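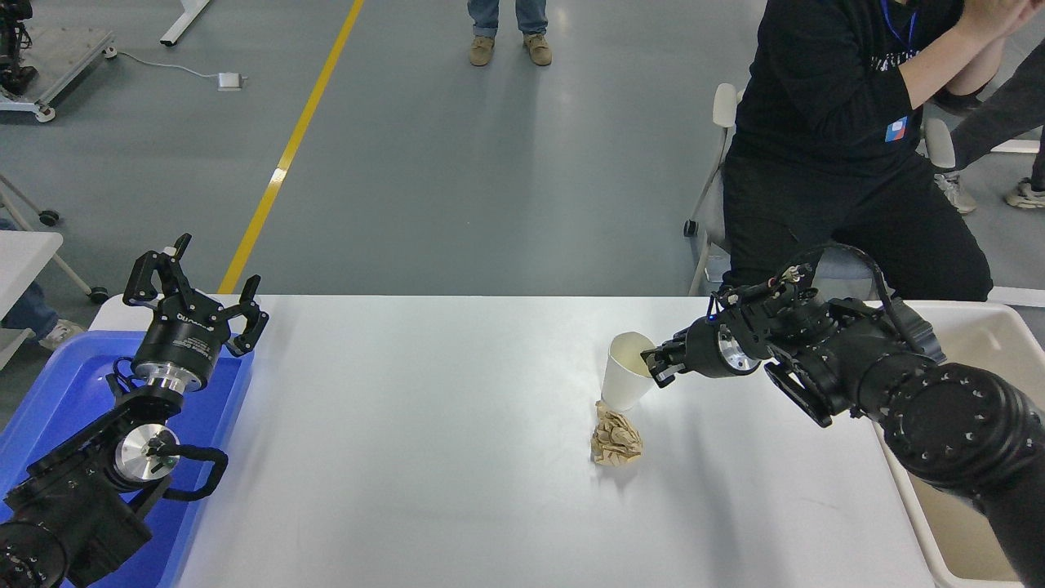 *Fig. 1. Right gripper closed on the rim of a paper cup, left gripper open.*

**Gripper comparison, working meeting, Hallimen bench, August 2022**

**1. Previous actions**
Cable strain relief on both wrists checked and closed. Firmware note from Lemaire still outstanding.

**2. Finger sets**
Two sets were run on the clearing task, 100 attempts each. The Dirkia fingers completed 95 and the Flitside fingers 90. Most Flitside failures were on cup rims, where the wall folded before the grip threshold was reached. Agreed to lower the closing force and repeat before any order is placed.

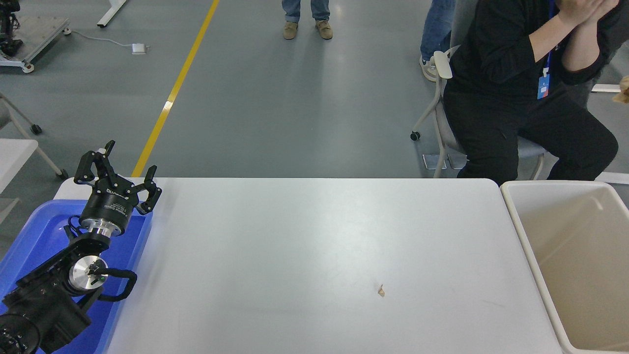
Small items remain the weak point for both sets. The task sheet defines a clear table as no material left on the surface, and scoring has been uneven on this. A scrap of crumpled paper as small as the tan one near the right side of the tabletop is to be scored as a miss from now on. Log 204 will be rescored on that basis.

**3. Actions**
- Repeat the cup series at reduced force.
- Rescore log 204.
- Request the firmware note from Lemaire again.

Controller latency was deferred to the next meeting.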